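Khrystyna-Mariia Kravchuk had the kettle on before I had my coat off, and by the time I'd found a chair she was already telling me about plates. She runs Uverell, a small shop in Skerneck that sells secondhand kitchenware, and I had come to ask her how a person ends up with 400 pieces of enamel in one narrow room.

"You start with one, like everybody," she said, laughing. "My aunt gave me a mug when I moved into my first apartment, and I used it for everything – tea, soup, brushing my teeth when I couldn't find a glass. Then I wanted a plate to go with it, and well, you can see what happened to me."

She opened in September, with 60 pieces and a folding table, and for a long while she kept her other job at the Hawthorne library two mornings a week. The stock came from estate sales, from church basements, from a man in Condberg who was clearing out a summer camp and sold her the whole dining hall in one go. She still talks about that drive home with real joy (the car rattled at every bump, and she sang over it).

What she loves best is the speckled kind, and red most of all. "People come in asking for blue, and I do understand, blue is lovely. But put a fried egg on a red plate on a gray morning and tell me you don't feel better!" 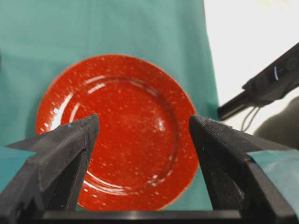
On speckles and shine

The red is a bright one, close to a ripe tomato, and the white specks over it are all different sizes. I asked whether she minded that they never come out even, and she looked at me as if I'd asked whether she minded freckles.

"That's the part I look at when I'm eating," she said. "There's always a patch where they crowd together, like somebody flicked a wet brush. I had a customer who went through a whole stack to find the one she liked, and it took her most of an afternoon, and I made her a sandwich."

She washes everything by hand with a soft cloth and plain dish soap, and she won't let a scouring pad into the building. Before a plate goes on the shelf she tilts it under the lamp and runs a thumb along the rim, feeling for chips.

Her own mug, the one from her aunt, isn't for sale. It was full of tea when I left, and she was on the phone to somebody about a roasting pan.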